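Hamow fossil store, open day notes

Got to Hamow at 9, gates already open. The Dufour collection fills the back shed – 1,501 catalogued pieces, 839 of them plants. Mostly leaf impressions in grey shale, colour still good on a few. Saw the Cuda skull thru glass only, no flash allowed. Prep lab shut til noon. 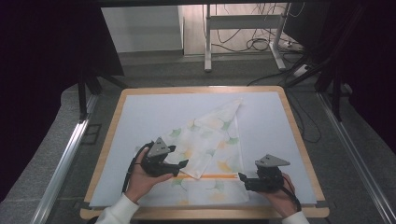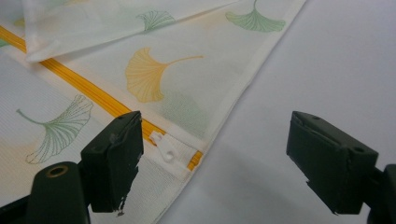
Ginkgo leaves on white cloth.

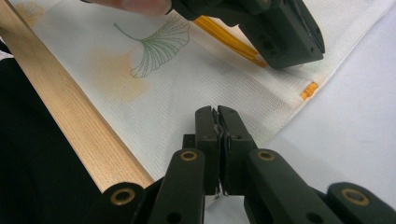 Yuzhen Fan reckoned the plant drawers get a tenth of the visitors the bones do, and that the shale should of been rehoused years ago. Fair call. Only 19 drawers have proper foam so far. Bus back via Emus – bring water, no kiosk.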